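Getting more out of bicarb and vinegar

I resisted bicarbonate of soda for years because my gran swore by it and I was a contrary child. What a waste! I now buy it by the big bag from Zukis in Gulletport and it lives next to the kettle, where I can't forget it.

Start with tea-stained mugs. Damp cloth, a good pinch of bicarb, rub in small circles and rinse. The brown ring inside my favourite mug had been there since before we moved house and it went in one go. I was so pleased I did the whole cupboard, then the teapot, then next door's teapot (she did ask).

Grey cutlery marks on plates and bowls come off the same way, only make it a paste this time: 3 spoons of bicarb to one of water. Leave it sitting for a few minutes before you rub. Go gently over any printed pattern or lettering, especially on older pieces, and keep it well away from gold rims.

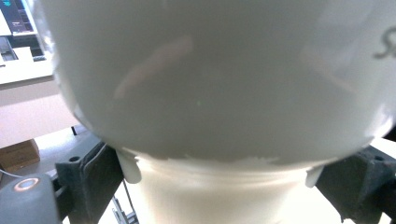

Vinegar is a different job altogether. Use it for limescale – kettles, taps, shower heads, the bottom of the washing-up bowl. For a tap, soak a rag in plain white vinegar, wrap it round, hold it on with an elastic band and go and have your lunch. Don't do this on marble or any natural stone, it will eat into the surface. And never let vinegar anywhere near bleach.

People love mixing the two for the fizz. It's great fun, but once the fizzing stops you're left with mostly salty water, so I use them one after the other with a rinse in between.

Nelly Cusi wrote in to ask about smelly chopping boards. Coarse salt and half a lemon, Nelly! Scrub along the grain, leave it for nine minutes or so while you wash up, rinse in cold water and stand the board on its edge to dry. Lying flat is what warps them. Mine get a wipe of oil on a Sunday if I remember.

Burnt pans next time, plus a brilliant trick for getting the lids off old jam jars.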